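The Drawer Under the Counter

Everything behind a door, and the price of keeping it there

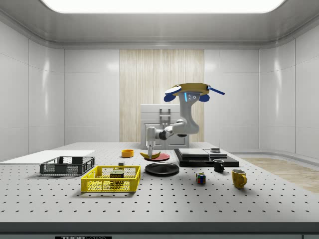 Gray panels, a strip of pale wood, and a cabinet with bar handles and round knobs. A computer rendering.

I have spent the last year looking at kitchens, mostly other people's, because we are supposed to be redoing ours. I have sat in showrooms. I have taken home brochures with paper so thick they won't fold. And I have come out of it with a suspicion that the whole idea of storage, as it is now sold, is a racket.

The pitch is always the same. You have too much visible stuff. Visible stuff makes you tense. Buy doors. Put the stuff behind the doors and you will be a calmer person who cooks fish on weeknights.

The first showroom I went to was Revasico, out by the highway, where a very patient man showed me a corner unit with shelves that swing out when you pull the door. It was a lovely piece of engineering. I asked what it added to the price and he said $2000, in the tone you would use for a parking fee. For that I would be able to reach the back of one corner. I can reach the back of my corner now. I kneel down and put my arm in. It takes a few seconds and I do it maybe twice a month, when I want the big pot.

He asked how I felt about kneeling when I was older. I said I'd think about it in April, when the quote ran out.

I don't doubt that there are people who need that corner unit. Anyone with bad knees or a bad back should have it and should probably get it cheaper. My quarrel is with the way it gets sold to everybody else, as if reaching for a pot were an injury. Once you accept that, there is no end to it. There's a rack for lids, a rack that holds the rack for lids upright, an insert that keeps the spoons from touching. Stulitz makes a drawer divider with 50 pieces. I know this because my sister-in-law bought it, and the leftover pieces live in a bag, in a different drawer.

What bothers me more is the claim about calm. I have read it so often that I stopped noticing it was a claim at all. Clear surfaces, clear mind. Where does that come from? I grew up in a house in Hutchins where the counter held the toaster, the bread, the mail, a radio, a jar of pens that mostly didn't write, and whatever was in season. My mother was a calm woman. My aunt, two streets over, kept a counter you could have done surgery on, and she was wound so tight that we weren't allowed to run water in her sink without asking. Two women don't prove anything, I know. But the brochures don't offer even two.

I would like to see somebody check on these kitchens after five years. My guess is that the total amount of stuff goes up. It has to. If you give a family more doors, they will fill what is behind them, and since they can't see it they will buy it again. When we emptied our lower cabinets to measure for the new ones, we found three jars of the same mustard, none of them open. None of us can remember buying the second one, let alone the third. Had they been standing on the counter they would have embarrassed us into eating mustard.

My old landlord had open shelves, two planks on brackets, and he owned what fit on them. When he got a new bowl, an old one went. I used to think this was a kind of poverty. Now I think he had the only storage system I have ever seen work, and it cost him less than $100 with the screws.

The defenders of the cabinet will say dust. Fine, dust. Things you use every day don't get dusty, and things that do get dusty are telling you something. Grease is a better argument and I'll grant it. Nobody wants to wipe down every glass because somebody fried onions. So keep the plates you eat off where you can grab them, and put the wedding platter behind a door where it can wait for its one outing a year. That is one cabinet, though. The plan Tiltar drew up for us had cabinets on three walls, floor to ceiling, with a little folding stool hidden in the baseboard so you could get to the top ones. The stool had its own drawer! I kept going back to that page. We were going to build storage for the thing we needed in order to reach the storage.

And the whole job came to $4000 more than the version with half the doors. I asked what the extra doors were for. The woman who had drawn it said they were for "future needs." I have been an adult for a good while and I have never had a future need that was the shape of a cabinet. My future needs have been dental work and tires.

I'm aware of how this sounds. A man complains about cupboards. My wife, who wants the doors, has pointed out that I am not the one who walks into the kitchen in the morning and feels it closing in on her, and that my fondness for the radio-and-mail style of counter may have something to do with who used to clear it. She's right about that second part and I have no answer to it. My mother may have been calm, but she was also the only one who ever moved the mail. If the argument for doors is that they spare one person from picking up after three, then it's a serious argument, and I wish the showrooms would make it. They would have to put the rest of us in the brochure, dropping our keys.

But I notice that doors don't solve that either. They move the job. Somebody still has to open the door, find the place, put the thing in the place, and close the door, and I have a fair idea who it will be. A hook by the entrance would do more for our marriage than the whole south wall of that plan. I put one up last month. The keys have been on it most days. The mail is still on the counter.

We have settled for now on keeping the lower cabinets we have, painting them, and taking down two of the uppers. The mustard is out where we can see it. We're on the second jar.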